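Sorting by hand: the gripper project at Stutside

The manipulation group at Stutside meets in the afternoon at the Verkstead, a shared workshop with more outlets than chairs. It is open to students in their second year and up, and its project for the current term is a data set of hand-guided grasps: a person holds a gripper, picks something up, puts it in a box, and the recording is used to train an arm that will later have to do the same thing. The final test is the Naltthorpe round, a student competition in which each team's arm must empty a cluttered table into an open container.

King-fai Man supervises the group. Yu-ting Tam is the student in charge of the recordings. I spoke with both of them between sessions.

Man started with the reason for leaving the arm out of the first half of the term. "Two years ago we taught everything by teleoperation," he said. "One arm, one joystick, a line of students waiting. You got a few usable grasps in an afternoon. With hand-held units the students can work in parallel, and they move at the speed a hand wants to move."

The group now has 675 accepted episodes. An episode runs from the first approach to the release, and Tam rejects any in which the fingers leave the view or the object is touched with a bare hand. She keeps the rejects in a separate folder with a reason code. "Slip, double contact, bad start," she said. "Bad start is the largest. People close the gripper before they have finished moving it."

I asked what a good start looks like. "Open fingers, stop, then approach," Tam said. "The pause can be short. The model needs to see the open state, and if you are already closing when the recording begins it never does."

Objects are chosen for what they do to the fingers. Flexible packets fold under pressure. Clear plastic gives the camera reflections. Toy bricks are rigid and well behaved on the flat side, but the studs on the opposite side leave the second finger with an uneven surface. 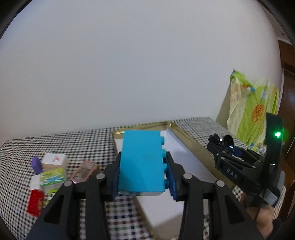
Tam prefers to have the brick taken with one finger on the flat face and one on the studs. "It is the harder way," she said. "If you only record the easy way, the arm goes looking for the easy way, and on the competition table it may not be available." Her instructions for the brick take up half a page. The pads should meet it near the middle of its height. The squeeze should stop when the pads stop moving. The lift is vertical until the brick is clear of the cloth, and only then does the hand travel toward the box.

The pads have been a topic of their own. The group's first set was too hard and let smooth items rotate. The second set, made from a softer compound that a student named Tang mixed and cast, held well but tore at the tips after 22 sessions. Man regards this as acceptable. "Pads are consumables," he said. "I would sooner replace a pad than retrain on bad grasps."

Backgrounds get less agreement. Man would like a plain surface for the first model and patterned ones later. Tam has recorded on patterned cloth from the beginning. "The Naltthorpe rules do not promise a plain table," she said. "A small check is difficult for the tracking, and I wanted to find that out early." Early models did drift on the check. The drift fell after the team changed the exposure setting, and Man conceded that the order of work had made little difference in the end.

Two-handed episodes are the newest part of the program. Each side has its own device, and the two recordings have to be lined up in time before they can be used. The group allows an offset of 4 milliseconds. Anything larger goes back to Tam, who first checks the clocks and then the cables.

"Most of it is cables," she said.

Students rotate through 3 roles: operator, logger and resetter. The resetter puts the objects back between episodes and has to vary the layout without arranging it. Man considers this the most difficult of the jobs. "People tidy," he said. "They line things up with the edge of the table and they do not notice. We had a full set where every packet faced the same direction, and the model learned the direction."

Tam now asks resetters to drop small items from a low height and leave them where they land. Boxes and cases are turned by hand to an angle read from a printed list.

The arm itself comes back into use in August, when the first full model will be run on it. Man expects it to do well on rigid objects and poorly on packets. Tam expects the reverse on packets, given how many of them she has recorded, but she would not put a number on it. Before then she wants more episodes that begin with the box partly filled — the current set has too few, and an arm trained on an empty box tends to release too low.

Applications for next term's group are taken at the Verkstead front desk. No programming experience is required for the operator role.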